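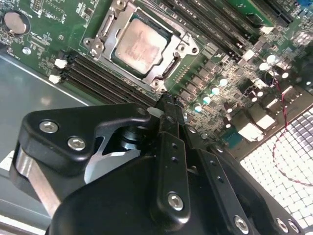

Laut Shufen Tang ist die Diskussion über Planungssoftware längst entschieden: Wer genug Daten sammelt, braucht keinen Planer mehr, und wer noch Regeln schreibt, verliert Zeit. Ich habe diesen Satz am Donnerstag gehört und seitdem mehrmals über ihn nachgedacht. Ich teile ihn nicht.

Unsere Arbeit bei Siner handelt vom Zerlegen alter Rechner. Das Greifen selbst lernt ein Modell heute recht gut, das gebe ich gerne zu. Schwierig wird die Reihenfolge. Ein Speicherriegel lässt sich nur herausnehmen, wenn die Verriegelung offen ist, und ein Prozessor bleibt an seinem Platz, solange der Rahmen des Sockels geschlossen ist. Solche Bedingungen kann man in 30 Zeilen aufschreiben. Warum soll ein Netz sie aus 527 Vorführungen erraten?
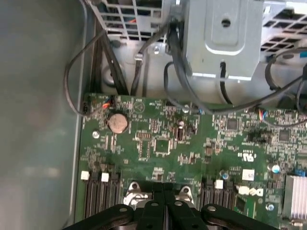

Dazu kommt die Frage der Fehlersuche. Wenn unser Planer Darkach stehen bleibt, lese ich im Protokoll, welche Bedingung nicht erfüllt war. Meistens ist es die Wahrnehmung, die einen Zustand falsch gemeldet hat, zum Beispiel ein Kabel, das für frei gehalten wurde. Bei einem durchgehend gelernten System sehe ich nur, dass der Arm etwas Falsches tut, und ich muss neue Daten aufnehmen und hoffen.

Soon-im Yeom hat mir entgegnet, dass handgeschriebene Regeln bei jedem neuen Gehäuse veralten. Das stimmt leider zum Teil, im Oktober haben wir zwei davon streichen müssen. Trotzdem möchte ich lieber zwei Regeln streichen als ein ganzes Modell neu trainieren.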